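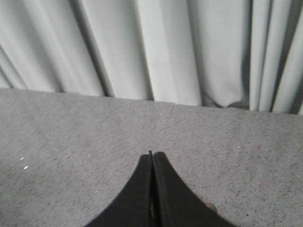

According to Aino Väisänen, a child who learns on unweighted keys will have to relearn half of it on a real piano, and I should sell our keyboard now while it still has some value. She teaches both of my kids, so I take it seriously, but I'm not sure I agree that it's urgent.

The keyboard is a Stosis with 61 keys, no weighting, and a plastic pedal that slides around on the floor. My daughter has been playing for 14 months and is near the end of her second book. My son started in September and is still on five-finger songs. They each practice 20 minutes a day, more or less. We could afford a digital piano next year without much trouble. Buying one now would mean putting off other things. Is there a real cost to waiting?

Posted by marlow_flats

fernhill_keys
I've taught beginners for a long time and I'd split this up by kid. Your son is fine where he is. Nothing in the first book needs weighted keys, and he won't run out of notes.

Your daughter is a different case. By the end of book two most methods ask for loud and soft in the same line, and some pedal. If the keyboard isn't touch sensitive, she can't practice that at home at all. Check the manual for "touch response" and make sure it's turned on. On a lot of models it is off by default, and I've had families go a whole year without knowing.

If it has touch response, I would wait the year. Ask the teacher if your daughter can have the first few minutes of each lesson on the acoustic just to get used to the weight. If it doesn't have it, look for a used digital with 88 weighted keys. The older Atex ones hold up well, but try every key before you pay, because the middle octaves wear first and get noisy.

For the pedal, put a strip of rug gripper under it.

dgp40
just buy the piano, they'll quit or they won't

Tess R.
We waited 2 years and it was okay. My son's fingers got tired when we switched and he complained for some 3 weeks, then stopped mentioning it. The bench mattered more for us. He had been sitting too low on a kitchen chair the whole time and his wrists were dropping. We got a Fodent adjustable one secondhand for 40 dollars and still use it.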